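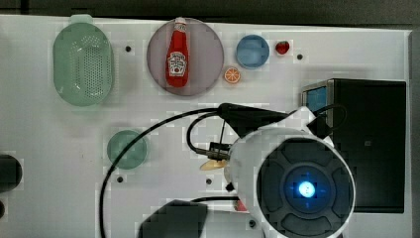
Play kitchen, ketchup on the plate as always.

1/ I am sorting the toy kitchen this month. My daughter got it in April and the small pieces went everywhere in the apartment. Now each food has a dish where it should go back.

2/ The green colander is my favorite piece. It has many little holes, and it is big enough for all the fruit together. I paid 20 dollars for the bag of dishes and food at the Trarnico store in Pridotville. The bowls I wash by hand with mild soap.

3/ The orange slice is the one we lose the most. Last time it was 45 minutes of searching and it was inside my boot. So please check your boots.

4/ Today's menu, decided by the chef: strawberries, orange, and ketchup. I asked for soup and she told me the soup is closed.
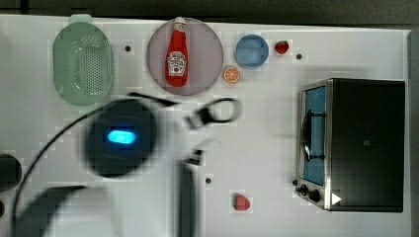

Olga Alcaraz wrote to me that in her house the toy fruit lives in the colander and the bowls stay only for pretend soup, and cleaning up is much faster like this.

5/ I will try Olga's way tonight after dinner. The ketchup can stay on its plate, the chef does not negotiate about it.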